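## 4. Setting up the pick order planner

This section covers loading a workcell into Milska, checking the object list, and running a plan with two arms. It assumes the Juvar arm drivers are installed and both arms have passed the joint check in Section 3.

### 4.1 Load the workcell

1. Start the Milska server and wait for the status line to read READY.
2. Open **Workcell > Load** and choose your cell file. For a two-arm bench, start from `bench_dual.cell`.
3. Enter the table width and depth in the **Surface** tab. Measure the usable top only. The rails go in the **Fixed** tab.
4. Click **Apply**. The arms are drawn in their current pose.
5. Compare the drawing with the real arms. If left and right are swapped, go to **Arms > Assign** and exchange the two ports.

**Caution:** Do not enable motion while the arm assignment is wrong. The collision check will run on the wrong arm and will not stop a crash.

### 4.2 Check the object list

1. Open **Perception > Objects** and click **Refresh**.
2. Each object gets a color name, an outline, and a score from 0 to 100. Objects under 46 are dropped from the list. Objects from 46 to 79 are kept but marked REVIEW.
3. Click each REVIEW entry and drag its outline to fit. Press Enter to accept.
4. If an object is missing, click **Add by hand** and trace the rim.

**Note:** See-through plastic often scores low. Lower the **Edge threshold** one step at a time and refresh after each change. If you go too far, the seams in a wood top start to show up as objects. Go back one step when that happens.

**Note:** An arm parked over an object hides part of its rim. The planner fills in the hidden part from the visible arc. If the fill looks wrong, send the arm to Home and refresh.

### 4.3 Set the grasp and the order

1. In **Plan > Grasp**, choose **Rim** for bowls and cups.
2. Set **Open width** wider than the rim is thick, and leave **Approach tilt** at its default.
3. In **Plan > Order**, pick **Nearest arm first**. Each object goes to the arm with the shorter path.
4. Set **Clearance** to 122 mm. This is the least distance Milska keeps between the two arms while both are moving.
5. Click **Preview**. Watch the whole run on screen before going on.

A nested stack needs the **Size** order instead, with the widest bowl placed first. The Leclerc stacking template has this filled in.

### 4.4 Run the plan

1. Clear people and tools from the reach of both arms.
2. Set **Speed** to Low for the first run.
3. Click **Run** and keep a hand near the stop button.

If a grasp fails, Milska retries up to three times and then skips the object. Skipped objects are listed in the run log. 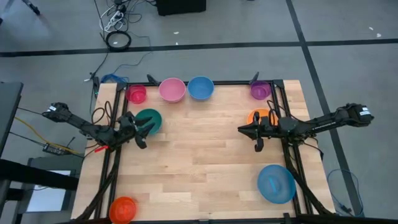 **Can both arms be sent to the same bowl?**

Only one arm can hold a given bowl in a plan. To pass a bowl across, add a Handoff step in **Plan > Order** and choose the giving arm and the receiving arm.

### 4.5 Save the settings

1. Choose **File > Save Profile** and give the profile a name with no spaces.
2. To load it at startup, tick **Default for this cell**.

Profiles saved in the older Brikmont format open read-only. Use **File > Convert** to make a copy you can edit.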